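Skastevis Kitting Cell: simulated pick and place data

Version 3, data card

Summary

Skastevis is a set of simulated recordings of one robot arm that moves small items between a table and a flat carrier. It was made at Stevska, a contract packing company, before a real arm was installed at the kitting benches of the Tolentino site. The set has 727 episodes. Of these, 38 are kept apart for testing.

Why we made it

At Tolentino the workers fill kits by hand. The small parts are counted, put on a carrier and passed to the next bench. Many workers reported pain in the wrist at the end of the shift. The company decided that the arm will take the placing, and the workers will prepare the carriers, check the kits and stop the arm when something is wrong. We wanted them to see and discuss the movements early, so we started with simulation.

In the simulation, dice and other small blocks are used in place of real parts. The same table is rendered from more than one viewpoint.
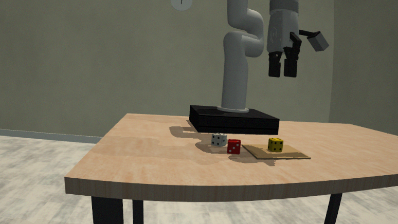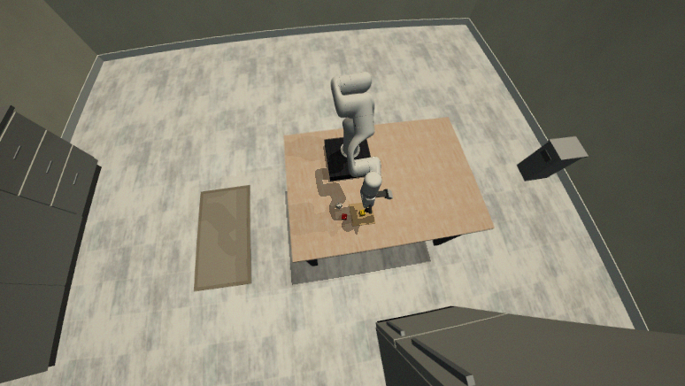

Both views: the arm on its black base, with the yellow item on the carrier.

Stevska Automation Group

What changes for the workers

The bench job has now two roles, preparation and checking. Each person changes role after the break, because checking for a full shift was too tiring for the eyes. The pay grade is the same for both roles. Training takes 19 hours and is done in paid time.

Some workers told us that they miss the speed of the old work, and that waiting for the arm is boring. We do not have a good answer for this yet. The waiting time is recorded in the Pivora log, which is a separate file and has no names in it.

Contents

episodes: joint positions, gripper state and rendered views
tasks: one short written instruction for each episode
notes: 303 comments from bench workers, translated to English

Known limits

The simulated lighting does not copy the lighting at Tolentino. There are no people in the episodes, so the set must not be used to judge safety near a person. Soft bags and labels are not included.

Corrections are welcome. Please write the episode number in your message.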